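4.2 Timing of relationship confirmations and reader response

The second part of the study looked at how entertainment sites report that two well-known people are a couple. We took 736 articles from the archives of two celebrity news sites, Prirley and Brundositz, and kept only those in which at least one of the partners had spoken on the record. This left 300 articles. Items built wholly on unnamed sources were set aside and are treated in Section 5.

Each article was coded for three things: where the confirmation first appeared, how much of the text was direct quotation, and whether the piece mentioned a product, record or film that one of the partners was promoting at the time. Two coders worked separately and met to settle the cases on which they differed. Most of these concerned the third item, as it is often hard to say when a promotion begins. We counted a release as current if the article itself named it.
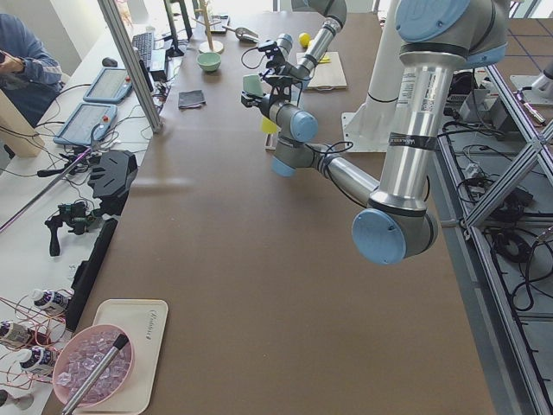 Of the 300 articles, 123 named a current release. These tended to be longer than the rest and to quote more, but the quotations were mostly taken from a single magazine interview and repeated from one site to the other with small cuts. The order of the quotations was often changed. A remark about the partner that came late in the interview was usually moved to the first or second paragraph, and remarks about work were left to the end or dropped.

Prirley and Brundositz differed in their headlines. Prirley preferred a verb of disclosure ("confirms", "admits", "opens up"), while Brundositz more often put the partner's name first and left the verb out. Neither site changed its practice when the confirmation came through a social media post, although the articles in that group were shorter and relied on description of the post itself.

Reader response was measured by the number of comments left in the first 10 hours. We did not use later comments, as both sites close threads at different times and Brundositz removes some of them without notice. Articles published in the late evening drew fewer comments in this period, and the figures should be read with that in mind. Within these limits, the presence of a direct quotation in the headline made more difference than the fame of the couple as scored on the Bergeron scale.
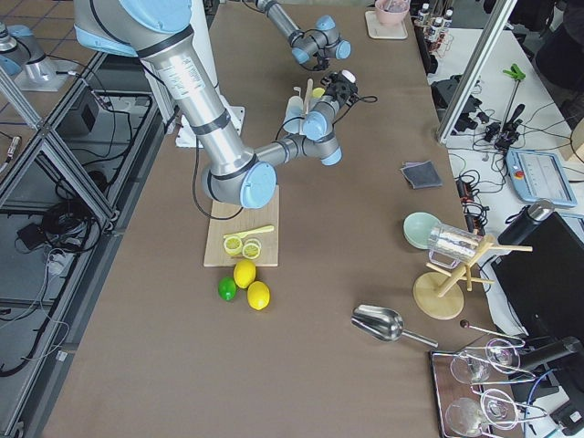 Figure 3. Long table covered in brown paper, with two robot arms, a cutting board and a utensil holder.

A smaller set of articles from Nultska, collected in May, was coded in the same way as a check. The pattern for headlines held. The pattern for length did not - Nultska keeps nearly all its celebrity items to a few paragraphs, whatever the source. We therefore report length for the two main sites only, and leave Nultska out of the comparisons that follow.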